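Trucs d'atelier : enregistrer de bonnes démonstrations de prise en bac

Ces notes viennent du poste de tri de Lirnstead, où l'on enregistre des prises de petites pièces pour entraîner un bras. Elles valent pour tout atelier qui débute.

Commencez avec une seule pièce par bac. Le vrac viendra plus tard, quand les prises simples passent bien. Changez l'orientation à chaque essai : couchée, debout, tournée vers le fond, près d'une paroi. Une pièce toujours posée au même endroit donne un bras qui ne sait aller qu'à cet endroit.

Faites partir le bras de hauteurs différentes et gardez les doigts ouverts jusqu'au dernier moment.
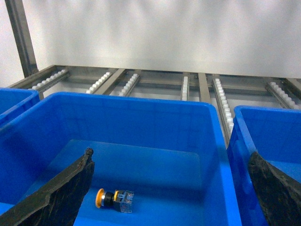 Pour les boutons-poussoirs, visez le corps et laissez le bloc de contact tranquille -- les bornes se tordent vite. Notez le point de prise choisi dans la fiche de session, sinon deux opérateurs prendront la même pièce de deux façons.

Ne jetez pas les essais ratés. Rangez-les à part, avec un mot sur la cause. Sur notre dernière série de 248 essais, nous en avons écarté 16 et les avons tous conservés.

Côté entretien, regardez l'état des doigts avant chaque session. Si vous changez les garnitures, ouvrez une nouvelle série : l'adhérence n'est plus la même. Essuyez aussi l'objectif avec un chiffon sec non pelucheux.

Dernier point, les pauses. Après une heure de téléopération, les gestes deviennent brusques et cela se voit dans les trajectoires -- mieux vaut s'arrêter et reprendre l'après-midi.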